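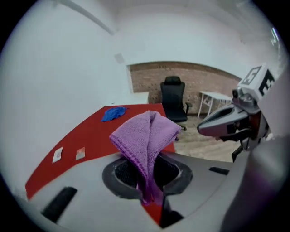
Purple cloth in the left gripper, right one waiting off to the side.

September, Vevaddale bench, 4:40 pm

OK, cloth rules, second try. The first version of the handling sheet for Skodora was written when we only did rigid stuff, and it shows! "Grasp the object at its center" means nothing when the object is a rag. I spent most of the afternoon with the sheet on one knee, crossing things out, and this is what I'd like to swap in before we merge with the Olora people's sheet. Scribble on it if you disagree.

Grip point. Pinch and lift, and let the rest of the cloth do what it wants. I'd been fussing with the purple one, trying to get it to hang nicely, and that's exactly the habit I want us to drop. If the cloth fans out and puts a corner up in the air, fine. The only hard requirement is that both pads are on fabric and no hem is folded into the gap behind them. Thick hems are a pain (the microfiber ones especially) and I'd write them up as their own grip type.

Cubes. Old rule said marker cubes must be "unobstructed." By what, and seen from where? My proposal: the head camera gets at least one clean face of each cube for the whole take, and if a flap of cloth drifts over one, you finish the motion and flag it. Don't jerk your wrist around to fix it. I went through the flags from the last batch of 1,314 takes and 46 of them were marked "cube," and I could tell from the notes on most of those that people had twisted their hand mid-lift to be helpful. Please stop being helpful, me included.

The idle hand. This one I feel strongly about. The gripper that isn't doing anything should be off the tabletop, out past the edge, open, and more or less quiet. It can be in view of the other gripper's camera, I don't care about that. What I care about is it wandering in over the work and then one of us having to decide if that was an intention or an itch. Jemal's planner reads it as an intention every time.

Table layout. Second cloth stays at the far end, small cards on the left, and leave them put between takes unless the card says shuffle. A crumpled cloth stays crumpled. If you smooth it out, that's a new layout and gets a new line in the log.

Screens. We never wrote anything down about tablets, so here goes. A tablet on the table lies flat and counts as an object, same as the cloths. You may work right above it. You may not tap it with a gripper finger to see whether the take has started (yes, I have done this, 2 times today). Start and stop get called out loud.

Wrists. The sheet says "no jewelry" and we all ignore it. I'd rather have a rule people follow: thin bands are OK if they sit clear of the forearm strap, anything that dangles or has a face on it comes off. Strap snug, cuff nowhere near it.

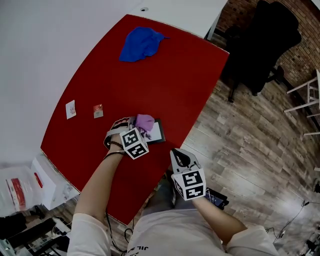 Floor and cables

Put this on the front of the sheet, it's been hiding on page 2. Whoever is wearing the grippers is looking at the table and can't see their own feet, so the walk-through happens before strapping in. Cables get run along the right and taped, none across the spot where you'd step back. Bags and boxes go under something or out of the room. I want to add a line saying you can refuse to start a take over a loose cable and no one gets to sigh at you.

Still open:

Do we need a weight limit for cloth? A dry one is nothing. I haven't tried a wet one and the left pad is mesh, so somebody should check with the supplier first.

Chair. In or out of the work area? I keep going back and forth.

Wording for "flag it." Olora uses a spoken flag and we use a key press, and with both hands in grippers theirs makes more sense. I'll try it in the morning and type up the clean copy after that.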